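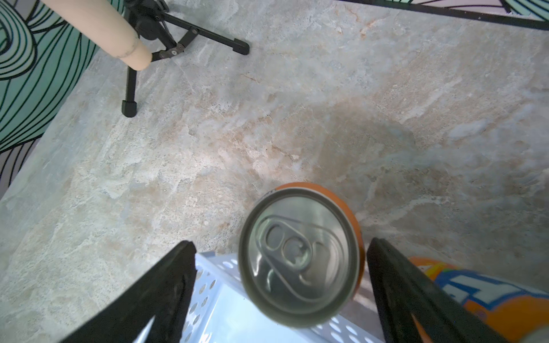 Rochelle Mbeki
January 6, 2018

1/ New year, new system. I have decided that fizzy drinks will no longer roam freely about this house. They will live in a basket, upright, on the marble-look table, where I can keep an eye on them.

2/ Background for those who joined recently (hello to all 13 of you): until this week our cans lived on their sides in the bottom of the fridge, and every time someone opened the salad drawer one would make a break for it.

3/ The basket is pale blue plastic with little holes all over. It came from Plostora in a set with a larger one, which Hendrik took for his bike tools before I'd got the label off. I haven't been offered it back.

4/ It was sold as a "desk organiser". I've never had a desk that needed organising so much as clearing with a shovel, but a can stands up in it beautifully, and that's more than I can say for the rack.

5/ The rack, yes. Last June I bought a wire can rack from Zodley. You feed cans in at the top and gravity delivers them at the bottom. Gravity delivered them to my foot.

6/ Zodley's returns page asked me to rate my experience with a smiley face. There was no face with a swollen toe. I picked the middle one.

7/ Anyway. Technique. Pick the can up round its sides, near the top, and lower it straight down. If you go in at an angle the base catches on the rim and you end up doing a sort of can limbo, with your neighbour's shoulder in the way.

8/ Do the back row first. I know this is obvious. I did the front row first, twice.

9/ Precious Engelbrecht has asked in the replies whether the ring pulls should all point the same way. Precious, I want you to know I've been thinking about nothing else since you said it.

10/ I tried it. They turn as you set them down. You line one up, do the next, and the first has drifted off like a toddler in a supermarket. I've let it go. (I haven't let it go.)

11/ Then there's the colour question. We have mostly red ones, a couple of green and gold, and a single orange, bought by Hendrik, who says he doesn't like orange.

12/ I put the orange one in the middle of the back row so it would have company on both sides. The greens went wherever there was a hole. 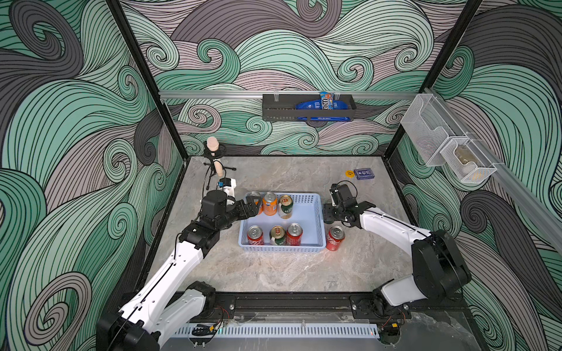

And then of course there was a red one left over, standing by itself on the table beside the basket as if it had turned up to the wrong wedding.

13/ My position: a basket that looks full is full. Leave the last one out, and it's the one you drink. Very sensible. Practically Scandinavian.

14/ Hendrik's position: "There's loads of room, you've just spread them out."

15/ I had not spread them out. I had given them breathing space. There's a difference and it's about the width of a finger.

16/ Karabo Makhubela writes: "Why not just put them in the fridge?" Because, Karabo, the fridge is where we started, and I'm on post 16 of a thread about leaving it.

17/ To be fair, he has a point about warm fizzy drinks. The plan is that the basket goes into the fridge as a unit. It slides in on the middle shelf if you move the yoghurts. I measured that part, for once in my life.

18/ Several people are more interested in the wallpaper than in the cans, which I take personally. It's from Geder: big curly waves in mint, charcoal and a sort of dusty mauve, with thin black lines following every swirl.

19/ It was in the end-of-line bin, and I bought it because the man said nobody ever brought it back. I've since hung it and I can see why. You'd never find where one strip stops.

20/ If you look at it for too long while holding a can you'll feel slightly at sea. Zinhle came round for tea and moved her chair so she faced the window.

21/ Her other contribution was to ask what everything else was doing on the table. I'd stopped seeing it, to be truthful. There's a microphone with a foam head on a small tripod, and a box of playing cards that has been there since before the cake tin went missing.

22/ There's also a round orangey-yellow disc with writing on it. The writing is small and I'm at the age where small writing is somebody else's business.

23/ The microphone belongs to my great unfinished work, a spoken-word diary of home organisation. One episode exists. It runs for 531 seconds, and a good stretch of that is me looking for the lid of something.

24/ I have been told by family that the thread format suits me better, as it can be scrolled past.

25/ Further up, clipped to the rails, are my earlier triumphs. The black wire basket was going to hold post. It holds a blue packet of snacks and a long flat blue thing.

26/ The clear bins round the corner were for "small items", a category I invented so I could buy clear bins. One of them has got something brown in it. I'll look another time.

27/ So when I say the drinks basket is the first system in this house to contain what it was meant to contain, please understand what a week I'm having.

28/ Back to the leftover can. I did try it Hendrik's way. You nudge the others up with the side of your hand, and the trick is to push low, near the base. Push at the top and they tip and lean on each other like the last hour of a works do.

29/ One of the greens leant anyway. It was leaning before I got there and I'd like that noted.

30/ Two rows still, and a fuller basket than I'd have thought decent.
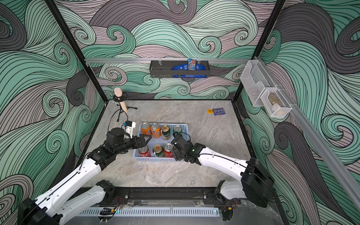 31/ Things I'd do differently. Wipe the table before you start, because grit under a can makes a noise I can still hear. And take the sticky price label off the basket while it's empty. You will not want to do it later with the drinks in.

32/ Lifting: two hands, one at each end, and don't swing it. A basket of full cans is heavier than it looks, and you'll carry it past at least one door frame.

33/ A man I don't know has replied to recommend the Awwad stacking crate, which he says takes 3000 cans if you buy enough of them. Sir, I'm in a terrace.

34/ Precious again: "Have you thought about alphabetical order?" I'm going to mute this for an hour and come back when I've stopped thinking about it.

35/ Came back. Red, green and orange go G, O, R, and that puts all the reds at the end where they won't fit in one row. So no, Precious, but I see what you were trying to do to me.

36/ Hendrik has since been in and asked if he can have one. I said yes, take it from the front. He took an orange one out of the back row.

37/ He had two sips. He doesn't like orange.

38/ Tomorrow: the tea towels. Karabo, before you ask, they can't go in the fridge either.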